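Household Textiles: Storage, Packing and Moving
Notes for Unit 8
Prepared by Liudmyla Kostiuk

Before you read

These notes follow what I say in class, but not in the same order. In class we begin with the exercise with tissue paper, and here I begin with the fibers. If you missed Unit 7 (washing and drying), please read it first. A textile that was put away dirty can't be helped by good packing.

Words marked with a star in the class list are not explained again here.

What happens to cloth in storage

Cloth which lies in a cupboard looks as if nothing is happening to it. In fact it is changing slowly the whole time. Cotton and linen take moisture from the air and give it back. Each time, the fibers swell a little and shrink a little. Wool does the same and more strongly. Silk suffers most from light, and it doesn't forgive a sharp fold.

The common kinds of damage are these:

Yellowing. Old soap, starch, sweat and wood acids all make white cloth yellow. The yellow often comes first along the folds. Many people think it is dust, and they try to brush it out.

Fold breaks. When a cloth is folded on the same line for years, the threads on the outer side of the fold become weak. One day somebody opens the tablecloth, and it splits along a straight line.

Insects. The larvae of clothes moths and of carpet beetles eat wool, silk, fur and feathers. They usually leave clean cotton alone, but they may bite through it if there is food on it or if something tasty is behind it.

Mold. It needs moisture more than it needs warmth. A cold room with wet walls is worse for linen than a warm dry one.

Color transfer. Dark cloth may color light cloth where they touch, and pressure with damp air makes this faster. Keep the reds and the dark blues by themselves.

Starch. I put it separately, as we always argue over it. Starch makes a cloth look finished, and it makes the cloth stiff, so the fold becomes sharper. It is also food for silverfish. For a tablecloth used every month, starch is no problem. For a cloth that will sleep for years, wash the starch out and iron again when you need it.

Choosing the place

The best place in an ordinary home is an inside wall, away from the kitchen and the bathroom, not directly on the floor and not under the roof. An attic is hot in June and cold in winter, and this swing is harder for fibers than a steady temperature that is a bit too high.

Bare wood gives off acids, oak more than others. If you have an old chest and love it, you may continue to use it, but put a barrier between the wood and the cloth. Washed cotton sheeting works well as a barrier if you wash it again every year. Acid-free board is better and costs more.

Closed plastic boxes are useful against insects and leaking pipes. They also keep in any moisture which was in the cloth when you closed the lid. Let ironed things rest in the open air until the next day before you put them in. Thin dry-cleaning bags must be taken off at home. They were made for the trip from the shop.

Preparing the working surface

You need a surface larger than the piece you are packing. If the table is too small, the heavy part of the cloth hangs down and pulls, and old embroidery can tear from this only.

Wipe the table and let it dry. Look for splinters, staples, dried glue. Then cover it. A clean bedsheet is enough for most work. For heavy or beaded pieces I prefer a sheet of soft foam in a light color: the beads sink in a little, and pins and crumbs are easy to see against it. A dark cover hides them.

Take off rings and bracelets. Wash your hands and dry them well. Cotton gloves are good for metal thread, but on fine lace they catch, so for lace use clean bare hands. Keep pens, coffee and scissors on another table. Pencil is allowed.
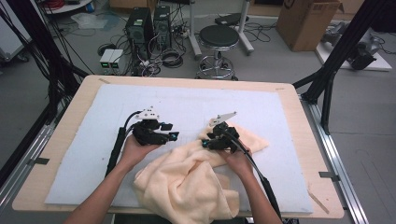

Folding, rolling, laying flat

Flat is the best for everything, if you have the drawer. Few of us have it. Put the heaviest piece at the bottom and don't fill the drawer so much that you need to push it closed.

Rolling is for long pieces without buttons, hooks or thick embroidery: runners, scarves, curtains, plain tablecloths. Use a wide tube, wrap it first with acid-free tissue, and roll with the pattern on the outside. This surprises students. If the pattern is inside, it gets pressed together into small wrinkles, and a lining on the outside would be pulled tight. Roll evenly and don't pull. Tie with wide cotton tape, never with a rubber band. The tube should be longer than the cloth on both ends, so that it rests on the tube and the cloth carries no weight.

Folding is for the rest. The rule is few folds and soft folds. Make a sausage from crumpled tissue and lay it inside each fold, so that the cloth goes around it in a curve. In a year, open the piece and fold it in another place. If last time you folded in halves, fold now in thirds. Write it in pencil on the label, otherwise you will not remember.

Quilts are a special case. They have layers, and the layers move differently. Fold a quilt with the lining inside and with thick rolls of tissue, and don't put anything on top of it. A spare bed is a very good place for quilts: lay them flat one over another and cover with a sheet.

Ironing before storage: I advise against strong pressing. Smooth the cloth with your palms while it is damp and dry it flat. Small ripples do no harm and they go away when the cloth is used. A hard crease from a hot iron is another matter, especially in linen.
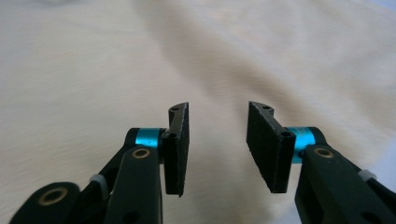
A student asked me after the last lecture whether this means that vacuum bags are forbidden, as she keeps all the winter blankets of her family in them and has no other place. Forbidden is too strong. For synthetic blankets that come out again in a few months, use them in peace. For wool the bag must not be sucked completely flat, and for down I would not use it at all, the small feathers break and don't rise as before. For anything with embroidery, no. She asked also if one can put the bag in the basement. Only if the basement is dry, and look at the bag every month, as they often let the air in slowly through the valve.

Packing for a move

Storage and transport are two different tasks. In storage we want air and softness. In transport we want that nothing moves and nothing gets wet.

Textiles are heavy when they are many. Take small boxes for linen and keep the large ones for pillows. Line the box with clean paper or a sheet, without printed newspaper, since the ink goes off on white cloth. Fill the empty corners with towels. Close the box, then put it in a plastic bag for the day of the move only, and take the bag off when you arrive.

Mark the box on a side and not only on the top. In the stack you will not see the top. Write what is inside, which room, and the word "soft" if nothing may stand on it.

The case from Tilska, which we discuss in class, is a move of a small guesthouse. The linen was packed well, in new boxes, and stood for one night in a loading hall with a wet floor. The bottom row took water. The guesthouse had insured the linen for 2000 dollars with Vutell, and after the deduction they received 697. The packing itself was not criticized. The adjuster asked for two things they didn't have: a list of the contents for each box, and photographs of the pieces before packing. Please think which of the steps in these notes would have saved them more, the pallet under the boxes or the list. We will vote on it and I will not tell my opinion first.

Labels and lists

Sew a small label of cotton tape on a corner of the wrapping, never on the old piece itself. On the label write in pencil or with a laundry pen that has dried well:

what it is and who it came from
the fiber, if you know it
when it was last washed
where the folds are now

Keep the same list on paper in another room. A notebook is fine. Last year one group made the list in a spreadsheet and printed it, also fine, but print it.

Materials

Monano sells acid-free tissue by the sheet, so you can buy a little for practice. For the course work you need about 20 sheets. Wide cotton tape can be found at any sewing shop. Cardboard tubes you can ask for at Paracha, the fabric store behind the bus station, they give them without payment when the rolls are finished. Choose the thick ones, and cover them, since ordinary cardboard is acid too.

Lavender and cedar smell nice. They don't kill larvae. Use them if you like the smell, and keep the oil away from the cloth as it leaves spots. Freezing works better for a suspected piece: wrap it in tissue, seal it in a bag with the air pressed out, keep it in a deep freezer for two weeks, and let it come to room temperature before you open the bag. Don't do it with beads, glass, wood or painted parts.

For the next class

Bring one cloth from home that has been folded for a long time. It should not be precious. Bring also a soft pencil and a piece of cotton tape. Find the oldest fold before you come, and look at it against a window. Write down three or four sentences on what you notice: color, thin places, smell. We begin with these, and after the break we make the tissue rolls again, as most of them were too tight last time.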